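Keeping the Dogbe Pair Running: Setup and Care of a Hand-Held Gripper Station
Student project report, Staltdale Technical College
March 6, 2021

1. Why we picked this topic

Most of the reports on our course are about what a robot does once it works. We wanted to know what keeps it working. Our lab has a pair of hand-held grippers, called the Dogbe pair, that a person carries through a task so that the arm in the Biritz cell can learn the same motions later. They look simple. They are full of small parts that drift, loosen and collect dust, and we had a great time finding out which ones!

2. What we were given

The pair arrived from the Drarnberg workshop in September with no written care routine. Each gripper has a housing with a slot for the fingers, a trigger, a cord and a wrist strap. Tracking uses printed cubes with black square markers. We also got a box of spare finger pads, two hex keys and a notebook with 19 pages of older notes, a few of them readable.

3. Setting up

Our first setup took most of an afternoon. We got it down to 30 minutes by fixing the order of the steps:

Wipe the housing and the slot with a dry cloth. 
Close the fingers fully and look for a gap at the tips.
Check the cube screws with the short hex key. Finger tight, then a quarter turn.
Route the cord along the forearm and leave enough slack to bend the elbow.
Zero the trigger with the fingers open, then again with them closed.
Record one short test motion and play it back before doing anything else.

The double zeroing was our best discovery. The old notes only mention the open position, and the trigger reading crept upward through a session when we did it that way. With both ends zeroed, the creep was gone in all 7 of our later sessions.

4. Faults we found

The cube mount was the big one. On one gripper the cube had worked loose by a hair, too little to see but easy to feel if you pushed on it with a thumb. The playback showed the hand shivering when the person holding it was standing still. We took the cube off, cleaned the old glue from the seat, and put it back with a thin rubber washer underneath. The shiver went away, and we may have cheered a little too loudly for a shared lab.

The second fault was dust in the finger slot. It packs down into the narrow end, where a cloth can't reach, and the fingers stop just short of closed. A soft paintbrush gets it out in a few strokes.

Marker wear was the third. Fingerprints dull the print, and glossy tape makes it worse under ceiling lights. We reprinted one set on matte paper and logged 1742 test readings afterward to compare the sets.
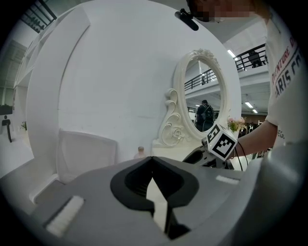 The matte set lost tracking less often, mainly when the wrist was turned toward a bright light. We would still like to try a stiffer backing, as the paper corners lift if you pick at them (and everyone picks at them).

5. Looking after the pair

We now brush the slot before every session and press on each cube with a thumb. The screws get a proper check once a week. Cords are coiled loosely and hung up, never wrapped around the handle - two of the older cords had cracked right where they were wrapped.

6. What is left to do

The trigger spring on the second gripper feels softer than the first, and we ran out of time to measure it. A spare is on order from Drarnberg. The next group should swap it, zero both ends again and compare the readings with ours, which are in the back of the notebook.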